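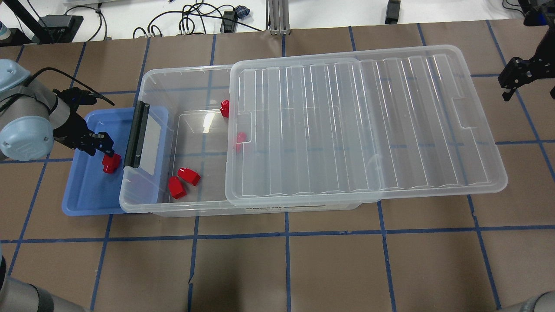

Custex Test and Review Department

Print this page | E-mail this page

Jun 21, 2026

CUSTEX FINISHES FIRST ROUND OF ROBOT TRAINING EXAMPLES, HOLDS OFF ON CLAIMS

Custex has recorded 2,532 examples of two-armed robots handling small red blocks, a shallow blue tray and a clear storage bin with a lid. They will be used to train Fondus, a learning system bought from Gruken last year. The company is making no promises about what Fondus will do with them.

"We have a lot of recordings. I'd like to see a lot of results before we get excited," said Jessie Strachan, who runs the department. "Gruken's pitch was that the system would pick up the job from watching. Watching has a price, and so far we're the ones paying it."

In each example a person guides the arms by remote control while the motion and the camera views are saved. Of the total, 960 deal with blocks and the tray, and the rest add the bin and its lid. The table is papered in brown and marked off in squares with blue tape, so that crews on different shifts can set up the same way.

Strachan's team threw out another 280 takes before the count was made. Most had a bad start position or a dropped signal. Custex did not count them toward the total, although the contract would have allowed it.

Pendo Lyimo, who trains the operators, questions how far the set will stretch. "It's one kind of block and one table," Lyimo said. "Change the lighting or hand it a bag of screws and I don't know what you get. The sales sheet doesn't know either."

Fondus will be tested in August at the Urquhart packing site, using containers that were left out of the training set. Seven tasks are planned. Custex will publish the scores for all of them, and no second round of recording has been approved.

Sign up for the Custex newsletter. We use cookies to remember your settings. Accept | Manage

Reader comments (3)

dockside_pat: How many of those takes were the same move over and over? I'd want that number before the big one.

R. in shipping: Fine, but I can put a block in a bin today for a lot less money.

mellowgear: Glad they said they'd post all the scores. Will check back in August.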